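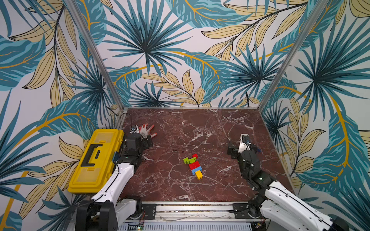
Bradine two-arm bench cell, left gripper at the cuff of a work glove.

Bradine Two-Arm Bench Cell
By Surholm
Page updated Jul 16, 2019

If you have ever worked a returns counter or a sorting bench, you already know what comes across it in a day. There are gloves without partners, hand tools, half a toy set, a toolbox with who knows what inside, and all of it has to be picked up, looked at, and put where it belongs. It's good honest work for the first hour or so. By the middle of the afternoon your shoulders have started to complain, and by the end of the week you're dreaming about bins (we have done this work ourselves, and we mean the dreaming part quite literally).

The Bradine is our bench cell for that kind of mixed, one-of-everything handling. Two arms stand side by side on a front rail and share one flat work surface, with walls on three sides so that nothing rolls off the back. Each arm ends in a two-finger gripper. You load the surface, tell the cell which job you want, and the arms get started while you turn to something that needs a person.

What it's like to work next to

We could fill this page with numbers, and there is a list of them farther down, but most of the people who call us want to know what happens to the crew. That's the right thing to ask first, so we'll tell you what we've seen at Sinaga, a secondhand and salvage warehouse in Cimley that has been running a Bradine on its intake floor since June of last year.

Before the cell came in, intake at Sinaga was a long table with people standing at it for full shifts. Everybody hated the small stuff. Furniture and appliances at least gave you a reason to walk around, but the small-goods table meant reaching, turning, dropping in a bin, and reaching again. New hires were put there first and a good many of them asked to be moved before their second paycheck.
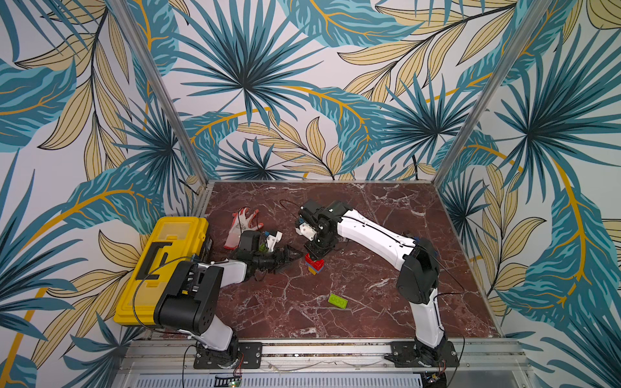

The table is still there, only shorter, and the job at it has changed. One person now looks after the cell and the table together. They decide what goes in, clear the finished goods, and take over the pieces the arms set aside. The crew calls that pile "the maybes," and it's a bigger part of the day than we expected when we put the cell in. A maybe could be a tool that needs a second look before it can be sold, or a toy with a part missing, or just something the cell hasn't learned yet. Deciding what to do with it takes judgment, and Sinaga rewrote the pay grade for the position to say so.

We should be fair about the other side of it, too. The first few weeks were bumpy. The arms were slow, slower than a person who knows the table, and a couple of the longtime sorters found it maddening to stand and watch something take its sweet time over a glove. Soft goods are still the slowest thing the cell handles. A glove never lies the same way twice, and the gripper has to find a fold or a cuff it can close on. If most of what you sort is clothing, please call us before you order and we'll talk it through, because we would much rather lose the sale than have you unhappy with a machine that takes up that much floor.

Two arms on one surface

People ask whether they could get by with one arm, and for some benches the answer is yes. We settled on two after a lot of back and forth in our own shop. With a pair, one arm can keep to the left half of the surface and the other to the right, and either one can come into the middle when it's wanted there. Long things can be steadied at one end and lifted at the other. Small stacked pieces can be held and taken apart – a job that's surprisingly hard to do one-handed, as anybody who has tried it with a cup of coffee in the other hand will know. 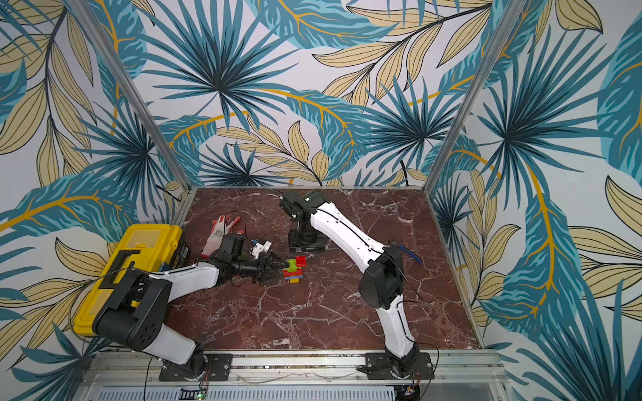
The arms also have to keep out of each other's way, and that part is handled by the controller. You won't need to draw paths or set up zones. If both arms want the same spot, one waits. It can look a little polite from the outside, and visitors tend to laugh at it, but it saves a lot of scraped paint.

Teaching it something new

New items are taught by showing. A person moves the arms through the job by hand controls, a number of times and from a number of starting positions, and the cell learns from those runs. At Sinaga the sorters do the teaching themselves, and we'd encourage you to set it up the same way. They know which end of a thing to pick up. They know that a pair of pliers should be taken where it balances and that a brick will slide if you come at it from the corner, and knowledge like that used to walk out the door whenever somebody retired. The Sinaga cell now has 334 items in its library, nearly all of them taught by the intake crew.
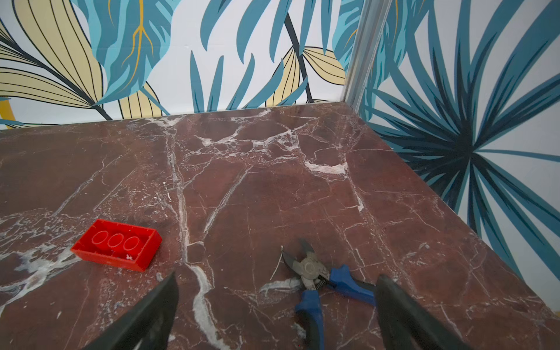 Wrist camera view, with blue-handled diagonal cutting pliers between the gripper fingers and a red toy brick to the left.

The wrist camera gives whoever is at the bench a close look at what the fingers are lined up on, and it's the view most people end up keeping open. Overhead shots are fine for seeing where everything is. When you're trying to work out why a pick keeps missing, though, you want to be down there at finger height with it.

Good to know before you order

Arms: two, rail mounted
Grippers: two-finger, one per arm, fingers replaceable with a hex key
Cell width: 53 inches
Shipping weight: 204 pounds, on one pallet
Work surface: hard, flat, wipes clean with a damp cloth
Warranty: 3 years on arms and controller, one year on gripper fingers

Gripper fingers wear, and you should plan on changing them. A spare set comes in the box. Cables should be looked over weekly, mostly to see that nothing has worked its way to where an elbow can catch it.

Delivery and training

We bring the cell to you, bolt it down, and stay for two working days. The first day is for setup and the second belongs entirely to the people who will be using it. Please schedule them off their regular duties for that day if you possibly can. We ask this of every customer and we know it's a nuisance, but the shops that do it have a much easier first month.

To see a Bradine running, write to the Surholm sales desk and ask for a bench visit. Bring a box of whatever you sort, and don't tidy it up first.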